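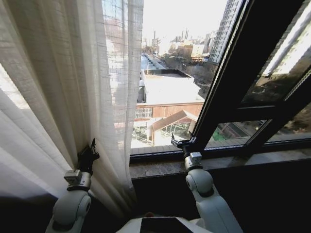 Trial Diary: Unamby Room Service, Second Entry

Filed under: Equipment Reviews > Housekeeping and Rooms
Last updated: November

The second session of the Unamby trial began at 8:40 in the morning, in the upper-floor room set aside for it. Unamby is offered by Drirkden as a monthly service covering the opening and closing of windows and the drawing of curtains. The robot, the task software and remote support are supplied under a single agreement. Our purpose is to advise whether the service should be taken up for Theodorakopoulos House, which has 144 rooms with the same inward-opening windows and sheer linen-type curtains.

The first entry dealt with delivery, floor clearance and charging. Today was given over to the windows and curtains themselves. The written offer treats the two as separate tasks, and the support desk confirmed by telephone that they may be ordered separately. The reviewers had expected them to be priced together. In a room where the curtain hangs beside the sash, it is difficult to see how one could be of much use without the other, and we have asked for a combined quotation.

With the sash open, the robot works with one arm at the curtain and the other at the window. This arrangement was of particular interest to us. Our housekeeping staff do much the same when a room is being aired, holding the fabric back with one hand while the other is at the frame. The clearance sheet asks for a free approach to the sill, and the armchair had accordingly been taken out into the corridor at 8:15. It should be noted for costing purposes that someone will have to move the armchair in every room of this type. 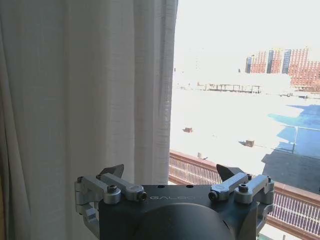 Fulton Residences Group - Department of Building Services

At 9:30 the reviewers turned to the edge of the curtain. The offer states that the gripper will approach a free edge with its fingers apart and close on the fabric once it is in position. Sheer material hung against an open window was, in our view, a fair test of that statement. The edge is pale, the daylight behind it is strong, and a light cloth will shift with any draft.

A total of 27 attempts were entered on the log sheet before noon. In 3 of them the gripper closed without taking hold of any fabric, and the attempt had to be started again from the tablet. The remainder were entered as completed, although the reviewers did not agree on what should count as completed. One view was that the curtain must hang evenly afterward. The other was that it need only clear the opening. The offer itself is silent on the matter, and a definition should be written into any agreement before it is signed.

We also looked at the fabric by hand during the late-morning break. No pulled threads were found. The weave is an open one, however, and a single morning is too short a period on which to judge wear. Drirkden has been asked whether any figures exist for repeated handling of loosely woven cloth.
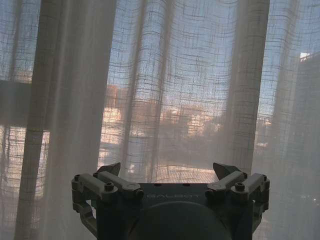 Wrist camera view: fingers apart, curtain folds lit from behind.

The wrist camera views are kept for each attempt and can be reviewed on the tablet. This is a useful feature for anyone checking the log, but it raises a question that the department must settle first. The buildings beyond the window can be made out through the cloth, although not sharply, and with the curtain drawn aside the view of neighboring property is quite clear. The retention period in the standard terms is longer than our own policy allows. A shorter period has been requested in writing.

Work resumed at 1:15 in the afternoon with the gathering of fabric. The setting for grip force was left at the level recommended in the handbook for light curtains.
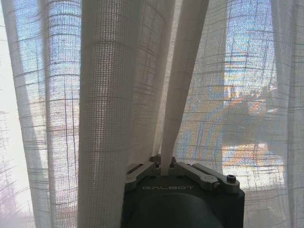

Curtain fabric pinched in the gripper, with pleats drawn toward the fingers.

The reviewers paid close attention to how tightly the material was drawn when held. Our curtains hang from small plastic gliders, which are known to come off the track when pulled downward. None came off today. The handbook has a page on rings and rods but says little about gliders, and a note to that effect has been placed on the query list.

Cost was discussed briefly before the room was returned to use. The monthly fee as quoted comes to over 3,000 dollars, with support included and replacement finger pads charged separately. The department has not formed a view on whether this is reasonable for the whole building. A smaller agreement limited to the upper floors, where the windows are opened most often, remains under consideration.

Items carried forward to the third entry: the combined quotation, the wording on completed attempts, the retention period, and a repeat of the curtain work after dark with the room lights on. The armchair was put back at 3:50.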